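도크빌 중고 이어폰 되살리기, 3월 경과 보고

히스텔 지원 담당자님께

안녕하세요, 벌써 두 번째 보고네요. 지난번에 너무 딱딱하게 썼다고 하셔서 이번엔 그냥 말하듯이 쓸게요. 숫자 표는 늘 쓰던 양식으로 따로 올려 두었고, 여기에는 표에 안 들어가는 이야기를 주로 적었습니다.

먼저 제일 궁금해하실 것부터요. 이번 기간까지 모인 무선 이어폰이 157세트입니다! 첫 보고 때는 상자 하나도 다 못 채울까 봐 걱정했는데, 역 앞 수거함을 하나 더 놓고 나서 확 늘었어요. 그중 22세트는 케이스 뚜껑이 헐거워서 따로 빼 두었습니다. 소리는 멀쩡한데 뚜껑이 제대로 안 닫히는 것들이라 버리기엔 너무 아깝거든요.

케이스 점검

처음 계획서에는 이어폰 소리 점검이 먼저고 케이스는 나중이라고 썼는데, 순서를 바꿨습니다. 케이스가 시원찮으면 소리 점검을 할 만큼 충전이 안 되는 경우가 많더라고요. 그래서 지금은 뚜껑을 열어 경첩을 보고, 안쪽 홈을 닦고, 이어폰이 제자리에 앉는지 본 다음에 충전을 겁니다. 충전은 한 세트에 30분씩 잡고 있어요.

작업하면서 제일 애먹는 건 역시 반들반들한 검은 케이스예요. 지문이 남고 빛도 그대로 되비쳐서, 흠집인지 반사인지 고개를 이리저리 기울여 가며 봐야 합니다. 달걀처럼 둥근 모양은 더해요. 바닥에 세워도 자꾸 기우뚱해서 뚜껑을 연 채로 안쪽을 보려면 밑동을 꽉 잡아 줘야 하고요. 대신 경첩 쪽에 분홍빛 도는 붉은 테가 살짝 드러나는 모델은 뚜껑이 얼마나 젖혀졌는지 알아보기가 쉬워서, 저는 그게 나오면 은근히 반갑습니다. 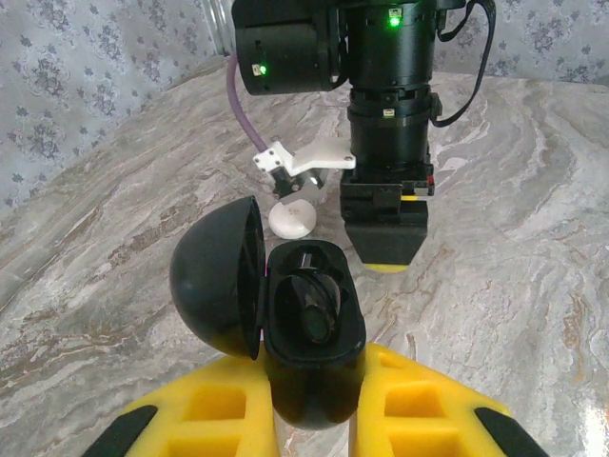

케이스 안쪽은 무엇으로 닦나요?

마른 면봉으로 먼저 먼지를 걷어 내고, 그래도 남는 때는 소독용 알코올을 아주 조금만 묻혀서 닦습니다. 충전 단자는 문지르지 않고 톡톡 찍듯이 닦고, 다 마른 뒤에 이어폰을 다시 넣어요. 물티슈는 안 씁니다(처음에 한 번 썼다가 보풀이 홈에 끼어서 핀셋으로 한참 뽑았어요).

이어폰 끝의 고무 팁은 예외 없이 새것으로 바꿉니다. 계획서에 적은 한 쌍 900원 그대로 사고 있고, 아직 예산 안에서 잘 버티고 있어요. 다만 큰 치수가 자꾸 남고 작은 치수가 모자라서, 다음 주문부터는 비율을 다르게 넣으려고 합니다. 팁이 없는 모델은 겉만 닦으면 되니까 훨씬 빨리 끝나고요.

작업 칸 꾸미기

지원금 중 '작업 공간' 항목으로 잡혀 있던 부분입니다. 모서리마다 알루미늄 프로파일을 세워 칸을 만들고, 바닥에는 대리석 무늬 판을 깔고, 세 면에는 꽃무늬 벽지를 둘렀어요. 벽지는 제가 골랐습니다. 연한 보라가 섞인 회색 바탕에 푸르스름한 잔꽃이 되풀이되는 무늬인데, 할머니 댁 작은방 같다는 말도 들었지만 저는 아주 마음에 들어요!

바닥 무늬를 두고는 말이 꽤 길었습니다. 흰 판으로 가자는 쪽도 있었고 나무 무늬로 가자는 쪽도 있었는데, 결국 밝은 회색에 베이지와 갈색 결이 섞인 것으로 정했어요. 집에 있는 식탁이나 선반 위에 올려놓은 것 같은 느낌이 나서 좋더라고요. 앞쪽에는 홈이 여러 줄 난 넓은 은색 레일이 가로지르고, 그 밑에는 네모 구멍이 줄줄이 뚫린 흰색 배선 덕트가 있습니다. 선 정리는 저한테 늘 숙제라서 덕트를 넣은 건 정말 잘한 일 같아요. 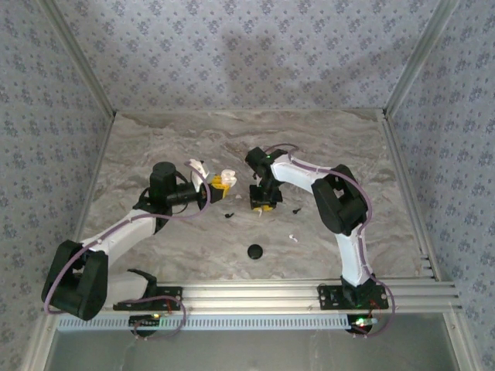

바닥판과 벽지가 만나는 자리

여기는 솔직하게 적을게요. 손이 제일 많이 간 곳인데 아직도 백 퍼센트 만족스럽지는 않습니다. 대리석 무늬가 끝나고 꽃무늬가 시작되는 옆 가장자리에 희끄무레한 테두리가 보이고, 바로 곁에 좁고 어두운 틈이 있어요. 판 끝이 조금 들뜬 것 같기도 합니다. 넓게 보면 눈에 잘 안 띄는데 가까이 들여다보면 신경이 쓰여요. 고무 팁은 워낙 작으니 이런 틈에 굴러 들어가면 찾느라 한참 걸리겠죠. 그래서 얇은 마감 띠를 하나 붙여 볼 생각이고, 비용은 소모품 항목에서 쓰려고 합니다. 혹시 항목을 바꿔야 하면 알려 주세요.

그래도 판 자체는 볼수록 예쁩니다. 금빛과 황토빛 줄이 구불구불 지나가는데, 어떤 줄은 갈라져서 T자처럼 만나고 어떤 줄은 녹슨 듯한 갈색 점으로 뚝뚝 끊겨 있어요. 회색도 한 가지가 아니라 구름처럼 뭉친 데가 있고 붓질처럼 비스듬히 쓸린 데가 있고요. 빛이 닿는 자리는 번들거려서, 검은 이어폰을 볼 때는 그 자리를 피하는 편이 낫겠습니다.

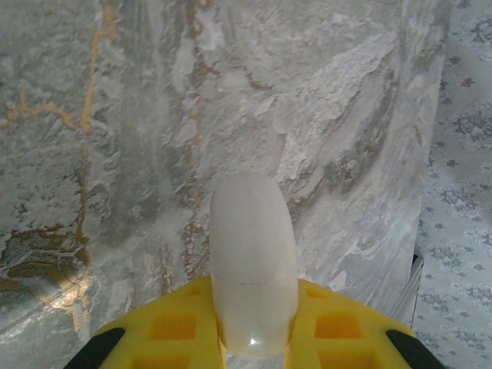

키스 필킹턴은 마감 띠를 붙일 거면 투명한 것 말고 회색으로 하라고 하더군요. 투명 띠는 몇 달만 지나도 누렇게 변하고, 먼지가 끼면 가장자리가 더 도드라진다고요. 듣고 보니 맞는 말 같아서 회색으로 견본을 받아 보기로 했습니다. 폭은 아직 못 정했어요. 너무 넓으면 꽃무늬를 먹어 버리고, 너무 좁으면 금방 떨어질 것 같거든요.

작은 부품 보관

부품 상자는 베르키츠 것으로 통일했습니다. 원래는 집에서 가져온 과자 통이랑 반찬 통을 섞어 썼는데, 뚜껑 크기가 제각각이라 위로 쌓을 수가 없었어요. 이제는 왼쪽 이어폰만 남은 것, 오른쪽만 남은 것, 케이스만 온 것을 따로 담습니다. 짝을 맞추는 재미가 의외로 쏠쏠해요. 같은 모델의 왼쪽과 오른쪽이 다른 수거함에서 나와 한 세트가 될 때는 저도 모르게 소리를 지릅니다(옆자리에는 미안하지만요).

이름표는 손글씨로 쓰다가 인쇄로 바꿨습니다. 제 글씨로는 '좌'와 '우'를 헷갈린 적이 두 번이나 있어서요. 접수 장부도 같이 손봤는데, 예전에는 색깔만 적던 칸에 광택이 있는지 없는지까지 적게 했습니다. 검은색이 워낙 많이 들어오니 그 한 칸이 꽤 도움이 돼요.

남은 일과 걱정거리

첫째는 뚜껑이 헐거운 세트들입니다. 경첩 핀만 갈면 되는 것과 뚜껑을 통째로 바꿔야 하는 것이 섞여 있어서, 다음 기간에 하나씩 열어 보고 나누겠습니다. 핀은 테바르에 견적을 부탁했는데 소량 주문이라 답이 좀 늦네요.

둘째는 선 정리예요. 네, 또 선입니다. 앞 레일 아래로 연보라색 선이 고리처럼 늘어져 있고, 덕트 밑에는 가느다란 주황색 선도 하나 지나갑니다. 덕트가 바로 앞에 있는데 그 안으로 다 못 넣었으니 저도 할 말이 없네요. 대리석 무늬 바닥 쪽은 깔끔하게 트여 있어서 더 비교가 돼요. 찍찍이 끈을 한 묶음 사서 다음 보고 전까지는 정돈해 두겠습니다. 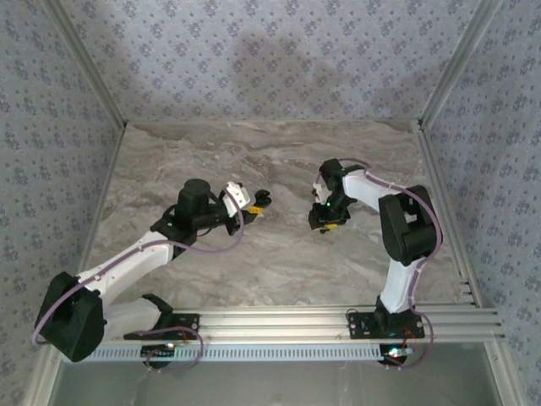
익산 총의 의견은 조금 다릅니다. 선이나 마감보다 돌려보내는 절차부터 정하자는 거예요. 되살린 이어폰이 상자에 쌓이기만 하면 받는 쪽에서는 달라진 게 없으니, 먼저 열 세트라도 도크빌 도서관 대여대에 올려놓고 어떤 말이 나오는지 들어 보자고 합니다. 저는 케이스 문제를 다 끝내고 한꺼번에 내놓고 싶었는데, 이 말을 듣고 마음이 좀 흔들렸어요.

그래서 여쭤보고 싶습니다. 계획서에는 대여 시작이 마지막 단계로 되어 있는데, 상태가 좋은 것만 골라 시범 대여를 앞당겨도 괜찮을까요? 추가로 드는 돈은 없고, 대여용 안내문 한 장만 새로 만들면 됩니다. 안내문에는 사용 뒤 닦는 법, 케이스를 닫을 때 뚜껑 끝을 누르지 말라는 말, 한쪽을 잃어버렸을 때 연락할 곳을 넣을 생각이에요.

영수증은 고무 팁, 벽지, 부품 상자 순서로 묶어서 올렸습니다. 벽지 영수증이 두 장인 건 처음 산 양이 모자라서 같은 무늬를 한 번 더 샀기 때문이고, 합쳐도 작업 공간 항목을 넘지 않습니다. 시범 대여 건은 답을 주시는 대로 안내문 초안부터 보내 드릴게요.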